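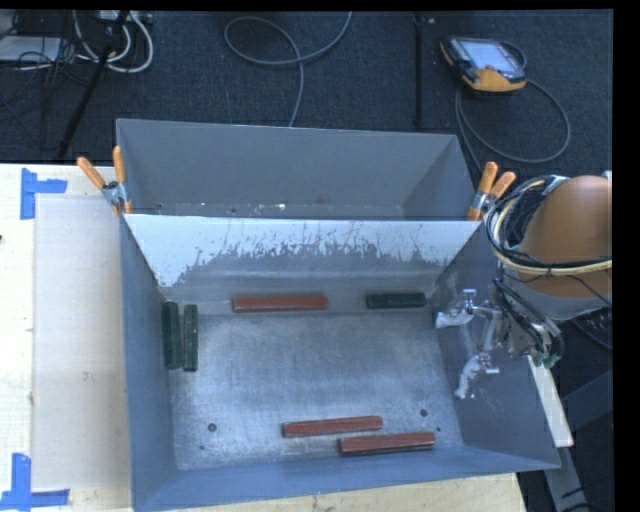 *Scratches and scuffs on gray metal.*

# Leave the Scratches Alone

I have a kitchen table with a burn mark on it the shape of Florida. It came with the table, which came from a yard sale in Grukbridge, and in the years I've owned it I've had three separate offers to get rid of it (the burn, I mean, though one cousin would happily take the table out back and be done with the whole thing). People come in, sit down, put their coffee next to Florida and say, "You know, you could sand that out." Yes. I know I could sand it out. I own sandpaper!

I want to argue for leaving it. Our houses, our tools and most of our stuff would be better if we quit treating every mark of use as a problem waiting for a weekend. I've been having this argument at dinners for years, and I lose it regularly, mostly because I get worked up and start waving a fork. So now I'm going to have it in writing, where I can't be interrupted.

It was a countertop that set me off this time. My friend Sheila Dobson had her kitchen redone last November, and it's a lovely kitchen, I'll say that up front because she's going to read this. She paid $2,391 for the counters alone. They're pale and smooth and there isn't a thing wrong with them, and she can't relax for one second while anybody is in the room. I set a lemon down and she picked it up. She'd been told that acid would etch the surface, so now there's a cutting board under the lemons and a towel under the cutting board. We ate in the living room. Sheila used to be the loosest cook I knew! She once made a wedding dinner on an old butcher block so hacked up it had a valley in the middle, and she rolled pie dough right over the valley. That block is gone now. She gave it to a man who wanted it for a plant stand.

I'm not blaming her. The salesperson showed her a sample with no marks, the pictures online had no marks, and then she was handed a two-page sheet on how to keep it that way forever. If you hand me two pages of rules about a countertop I'm going to be scared of the countertop too.

But think about what you've bought at that point. A counter is a place to put things down. If you're afraid to put things down on it, you've got less counter than you had before you spent the money.

I grew up in Trorkutthorpe, over a hardware store called Treloar, and I suppose that's where I get it. The floor of Treloar was bare wood and it dipped in front of the register. You could feel it through your shoes. There was a worn stripe from the door to the nails and another one from the nails to the register, and hardly anything from the door to the wallpaper books, which tells you all you need to know about how people in Trorkutthorpe felt about wallpaper. When I was a kid I thought all stores had stripes like that. When the new owners came in they laid vinyl over the whole floor, a nice even beige, and for months afterward people would stand inside the door looking a little lost.

Were they lost because of the vinyl? Probably not, they'd moved the nails too. Still, I missed the dip.

Now, I've heard the other side, and I've heard it best from Océane Lavoie, who lives across the street from me and restores furniture for a living. She thinks I'm a sentimentalist. We've gone around on this so many times that her husband leaves the room when it starts. Her position is that most wear is just damage. A finish is there to protect the wood, and when the finish is gone the wood drinks up every spill, and ten years later you've got black rings and a split, and then somebody like me comes in and calls it character. "You like the look of neglect," she told me once, "and you've never had to glue it back together."

That one stung, and she's partly right. There's a real difference between worn and broken, and I don't want to fudge it. A chair with shiny arms is worn. A chair with a loose leg is going to put your uncle on the floor, so fix the leg! Oil the hinge. Sharpen the knife. Patch the roof right away, please, I'm not a lunatic. If rust is eating through the bottom of your car, I don't want to hear that it's telling a story.

Where Océane and I part ways is on what comes after the repair. She fixes the leg and then she wants to take the whole chair back to where it started, color and all, so you'd never guess. I'd fix the leg and stop. I asked her once what it would cost to do my table properly and she said $300, friend price, and she said it with such hope in her voice that I almost caved. I'd like her to have the $300. I just don't want the table she'd give me back.

And here's something I've noticed about getting things perfect: the first scratch afterward is horrible. You must know this one. New phone, new shoes, new car, it doesn't matter, that first mark hits you right in the stomach. The fortieth mark you don't even see. My old bicycle has been dropped, leaned, locked to fences and once backed over by a mail truck, and I've never had a bad moment about how it looks. My sister's new one has a tiny chip by the seat and she can find it in the dark. If you refinish a thing every few years, you're signing up for the first scratch over and over again. Why would anyone want that?

There's a money side too, and I get cranky about it. An awful lot of perfectly good stuff gets thrown out for looking used. I went through a stretch of furnishing an apartment from the curb, and I promise you I turned down nicer dressers than some people buy. Most had a ring on top, or a drawer front that had faded on the window side. That was all! Someone had looked at a solid dresser that opened and closed like a dream and decided it was finished, then probably gone out and paid for a worse one.

Or (and this one really gets me) they paid extra for fake wear. There's a line of furniture called Stikska that comes already beaten up. They've got a side table with dings in it, and the dings are in the same places on every single table. I stood in the showroom going from one to the next like a detective. Same ding, same ding, same ding. The price tag on that table was $90 more than the plain one. So we'll throw out the marks we made ourselves and then pay somebody to put different ones on. I had to go sit in one of their armchairs for a while.

I don't think people who buy those tables are silly, by the way. I think they want what I want. They want a table that looks like you're allowed to use it. A lot of us grew up with a room we couldn't sit in, or a set of dishes we couldn't eat from, and a distressed side table is a way of saying go ahead, put your feet up, the worst has already happened. I only wish they knew they could get there for free by having some people over.

My grandmother had the good dishes, the ones with the blue rim. We used them at Christmas, and she washed them alone with the radio off so she could concentrate. When she died the set came to my mother, complete, every plate like new, and my mother was so nervous about being the one to break the set that she packed it in the attic. Then it came to me. I put it in the cupboard with the regular dishes and we eat toast off it. I'm down to 6 dinner plates. One has a chip and I know exactly who did it and what she was laughing at, and I'd save that plate from a fire before any of the others.

I've gone back and forth on whether my grandmother would be upset. I think she would be, a bit. She took care of those plates the way she'd been taught to, and she'd saved for them. I don't want to be smug about it. When you've had very little, keeping something perfect is a kind of respect, and I can afford to be breezy about dishes partly because she wasn't. But I also know she never once ate toast off them, and they're very good for toast, with a nice wide rim for the crusts.

So go ahead and clean your things, and fix what's loose. If you love the work, like Océane does, then strip and sand and polish all you want, and I'll come over and admire it and keep my drink in my hand. I'm only asking you to leave one thing alone this year, some drawer or doorframe you've been meaning to get to. Give it until spring and see if you still mind.

Sheila called yesterday, as it happens. Her nephew left half a lime face down on the new counter overnight and there's a dull spot now, next to the sink. She was beside herself. I told her I was sorry, and I was, and then I asked her what shape it was.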